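Règles de poste pour la téléopération à deux bras : ce que j'applique

J'ai repris mes consignes de poste en août, après une série d'enregistrements inexploitables sur le projet Irkwood. Sur 162 essais, 39 ont été rejetés à la relecture, presque tous pour un défaut de préparation du plateau. Je note ici la version courante.

1. Zone de travail. Aucun objet manipulable à moins de 30 mm du cadre. Un bac trop près du profilé oblige le poignet à prendre un angle que le contrôleur Castine refuse une fois sur deux.

2. Position de départ. Pinces ouvertes, doigts vers le bas, coudes hors du volume commun. La distance entre les deux pinces se vérifie avant l'armement.

3. Désordre initial. Les paniers sont posés à la main, orientations variées, sans alignement sur les lattes. La fiche Plakano impose 22 dispositions différentes par lot — je trouve que c'est peu.

4. Câbles au sol. Ils restent hors du passage de l'opérateur, marqué au ruban. Point encore mal respecté chez nous.

5. Arrêt d'urgence. Essai à chaque prise de poste, consigné dans le registre Habte avec l'heure.

Reste à trancher la question des bacs transparents, que je voudrais traiter dans une règle séparée.
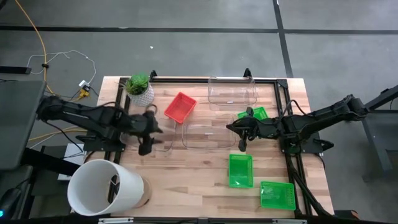
Plateau avec paniers et bacs en plastique, les deux bras au-dessus de la table.

Contact | © Tous droits réservés | Haut de page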